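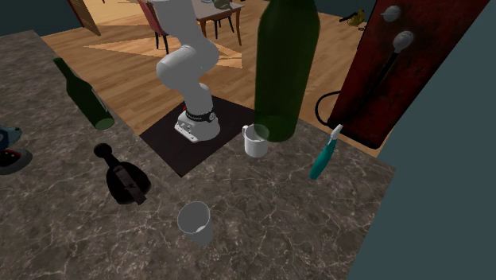

femi_amadi wrote:
Check the mounting plate before you touch any gains. I had the same drift in our kitchen cell and spent two evenings on the joint controllers when the base was the problem the whole time.

Posted by countertop_kin (thread starter)
OK, will look at that tonight. For anyone coming in from the front page, my first post got merged into the other thread, so the short version again:

Simulated kitchen cell, one arm on the counter, bottles and cups as the things to be handled. It runs fine for the first part of a session. Then the tool position starts to wander. After 700 resets it is off by 2 mm at the fingertips, always in the same direction, toward the side where the scrub brush is. Reload the whole scene and it is gone. Physics step is fixed, nothing fancy in the controller. I am using the Zeseck loader for the robot file and the counter is its own asset.

What I have tried: lower step size (no change), a different random seed (no change), taking the brush and the mug out (no change).

Posted by gritline
Same direction every time says it isn't noise. Something is being added up and never cleared. What does your reset do? Does it write joint positions only, or velocities too?

Posted by countertop_kin
Positions and velocities. Velocities go to zero. I also write the pose of every loose object back to the start list, with a bit of random offset on the bottles.

Posted by gritline
And the base?

Posted by countertop_kin
The base is fixed to the plate. The plate is fixed to the counter. I never write to either.

Posted by femi_amadi
That's how mine was. "Fixed" can mean two different things in that loader. If the base is welded to the world, it can't move. If it is held by a fixed joint to another body, the solver holds it there, and it can give a little every time something hits hard. Print the base pose in world coordinates after every reset and watch the last few digits.

Posted by dulwater
I'd disagree with going to the base first. In my experience it's the contact pads nine times out of ten. If the mat under the arm has its own collision shape and it overlaps the mounting plate even slightly, the solver pushes them apart on every step. Turn off collision between the mat and the plate and see what happens. That takes a minute.

Posted by femi_amadi
An overlap would show up from the first step, not after hundreds of resets.

Posted by dulwater
Only if the plate can't move at all. If it's held by a joint like you say, the overlap is the thing doing the pushing. We may be talking about the same fault from two ends.

Posted by gritline
Do both, but one at a time please, or the thread will never know which one it was.

Posted by Agnes Engebretsen
I look after the Trutivel setups at work, 39 scenes, and I keep a check for this that runs before any long session. It goes like this:

1. Load the scene and let it sit for 10 seconds of sim time with the arm holding still.
2. Save the world pose of base, plate, mat and counter.
3. Run a batch of resets with no arm motion at all.
4. Save the same poses again and compare.
5. Run the same batch with the arm moving but all loose objects removed.
6. Compare again.

If step 4 shows a change, it's overlap or a bad reset. If only step 6 shows it, the mount is giving under load. If both are clean, put the objects back one by one. Bottles on their sides are worth checking early, they like to roll against things and stay in contact.

Also, write down the numbers. I have seen people look at the viewer and decide a mount was solid. You will not see a fraction of a millimeter in the viewer.

Posted by countertop_kin
This is very useful, thanks. Ran it after dinner.

Step 4: base, plate and mat all have the same pose before and after. Counter too.
Step 6: base and plate have moved together, mat hasn't. Only about a tenth of a millimeter in one batch, but it's in the direction of the drift.

So the plate is moving with the arm on it and the mat is staying put.

Posted by femi_amadi
There you go. Plate to counter is a joint, and your reset doesn't put it back.

Posted by dulwater
Fair enough, not the mat then. I would still filter that collision pair. There is no reason for those two to be checked against each other.

Posted by countertop_kin
Found it. The counter asset is loaded as a movable body with a very large mass, and the plate is attached with a fixed joint, so the loader builds the arm as a free base plus a constraint. Line 114 in my scene file, the anchor flag was left at its default. I changed the flag so the base is welded to the world and made the counter static.

Running the long test now.

Posted by gritline
Why not just write the base pose on every reset and leave the flag? Then you keep the option of moving the arm to another spot on the counter between episodes.

Posted by femi_amadi
Because it still gives during the episode. You'd be hiding the error at the start and letting it grow until the next reset. On short episodes you might never care, but a heavy pull on a door would show it.

Posted by gritline
My episodes are short and I've had no trouble with it. I agree it's less clean.

Posted by Agnes Engebretsen
You can have both. Weld the base, and when you want a new spot, change the anchor pose and rebuild the arm. It costs a short pause per move. We do that on the Gebreyes kitchens, where the arm changes sides between runs. Just don't change the anchor while the arm is in contact with something, or the first step after it can send a bottle across the room.

Posted by countertop_kin
Long test is done. 700 resets, base pose is the same to the last digit, and the tool comes back to its start position every time. I also filtered the mat and plate pair as dulwater said. That went in as a separate run, and it made no difference to the drift.

One thing left over: the joint torques at rest are a little higher than before I welded the base. Is that expected?

Posted by femi_amadi
Some change, yes. Before, part of the load was going into the joint giving way. Compare them to the gravity torques for that pose. If they match, leave it alone.

Posted by dulwater
And if they don't match, check whether the loader is counting the mass of the plate twice. The old Zasholm files had that.

Posted by countertop_kin
They match on every joint except the first, and the first is close to zero either way. Leaving it. I'll post the check script in the downloads section once I've taken my folder paths out of it.

Posted by Agnes Engebretsen
Please add the ten second settle at the top, people always skip that part.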